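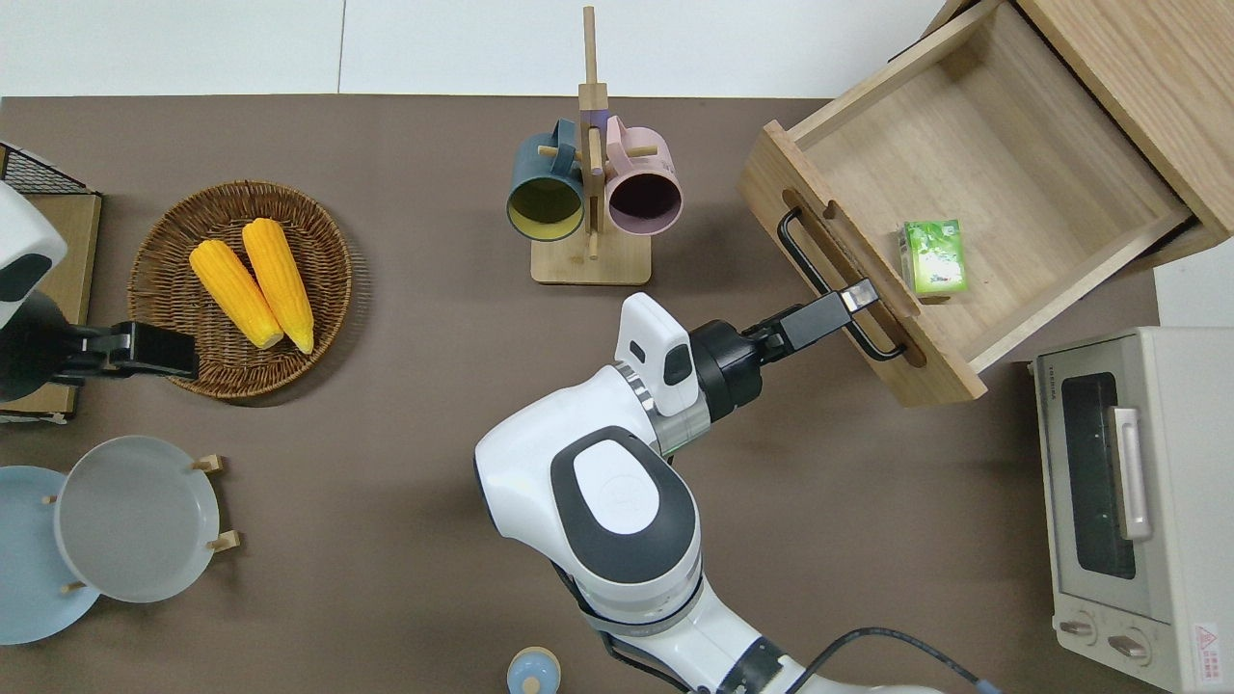
Drawer open, handle on the right.

Search posts, people and tags
Search

I've been reading warranties again. Specifically the ones that say LIFETIME in big letters on the box, which is most of them now. Pans, can openers, luggage, faucets, socks. Long thread, mute me if you have a life.

First question nobody's box answers: whose lifetime? I assumed mine. I'm the one with the pulse.

Wrong, mostly. The Temevix pan booklet defines it as "the expected useful life of the product under normal household conditions." So the pan is guaranteed to last as long as the pan lasts.

And who decides the expected useful life? I wrote and asked. The answer was that each claim is assessed individually. I asked if there was a number of years. Each claim is assessed individually.

Jallance, to be fair to them, does print a number. It's in the part of their site you reach from the bottom of the page, under "terms," under "product terms." Lifetime means 5 years for anything with a coating.

I don't even think five years is bad for a coated pan! Mine never make it that far. If the box said "five years" I'd have bought it and thought well of them.

Next thing. "Original purchaser only." This is in nearly all of them and it kills the warranty on every wedding gift in the country. Your aunt has the coverage. You have the pan.

Some let the gift recipient claim if they have the receipt. Have you ever asked an aunt for a receipt?

Then there's registration. You have to sign up within so many days of buying the thing or the lifetime never starts. So I register, and what I get is a coupon every Monday until I die. That part really is for my lifetime.

OK, shipping. This is where I get properly grumpy.

My mother has a Stallbridge stand mixer. Motor gave out. Lifetime warranty on the motor, no argument from them, very pleasant on the phone. She just had to send it in. In the original packaging. At her cost. Insured.

That mixer weighs as much as a toddler. Between postage and the "inspection and return fee" she was most of the way to a new one, so she bought a new one. A Stallbridge, because she's loyal. I had to go sit in the car.

I'd love to know how many claims end there – not denied, just not worth the drive to the post office. They'd never publish it, and I can't prove it's the plan. But if I were designing a promise I didn't want to pay for, I'd start with the shipping.

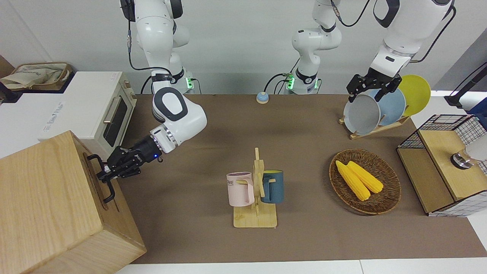 Ruaridh Hepburn: I think you're being too hard on them. I had a knife replaced after 13 years, no receipt, no photos, they just mailed one out. Some of these companies do mean it.

Sure, Ruaridh, and I believe you. I've heard a few like that, and they're nearly always knives or hand tools. Solid lump of metal, cheap to mail, hardly ever breaks. That's the easiest promise in the world to keep.

Also, 13 years ago you were probably dealing with different owners. The name on the blade stays the same when the company gets sold. The person who used to say "just mail him one" doesn't.

Which brings me to Mahmoudi. My favorite luggage, a suitcase I recommended to half my family. The name got sold a while back. The new owner will honor the old warranty "at its discretion." Discretion! I could offer you a lifetime warranty on this thread at my discretion.

I'm not saying the new people are crooks. They bought a name and probably didn't want the pile of old promises that came with it. I'd be nervous about that pile too. I just think the word "lifetime" should have a small asterisk that says "ours, not yours."

A few replies asking what "normal household use" means. Here is what I found excluded across the booklets in my kitchen: dishwashers, metal utensils, high heat, sudden changes of temperature, "overheating when empty," and in one case "improper storage."

Improper storage. It was in a cabinet. I don't know what else to tell them.

"Normal wear and tear" is excluded everywhere, obviously, and I get it. They can't replace every scratched pan. But take out wear, take out accidents, take out misuse, and you're left with defects. Most defects show up in the first few months, when the store would've taken it back anyway.

Somebody will say it's the law's job. Maybe. I'm not a lawyer and I'm not going to play one here. My guess is that writing to a regulator about a frying pan gets you a nice form letter.

What I do now, for whatever it's worth:

I look for an actual number on the box. A plain seven-year warranty beats "lifetime" for me every time. I know when it ends, and they know I know.

I look at who pays postage, before I look at the price. It's usually one line. If I can't find the line, I assume it's me.

I take a picture of the receipt next to the thing. Register it with an email address I don't care about. Write the date on the bottom in marker if it's somewhere heat won't get to.

And I check if you can buy parts. A lid knob, a gasket, a wheel. I trust a company with a boring parts page more than one with a moving video about heritage and craftsmanship.

Someone asked if I'd pay extra for lifetime. I used to! I'd have told you it was the smart, grown-up choice. I went back through what I own and I've made exactly one successful claim, on a garlic press. They sent the wrong color.

Update: 2,000 of you have now looked at a thread about warranty booklets, so I guess we're all fine.

Second update, Temevix got back to me. The reply thanks me for my interest in their lifetime promise and asks when I bought the pan and if I have the original packaging.

I do not have the original packaging.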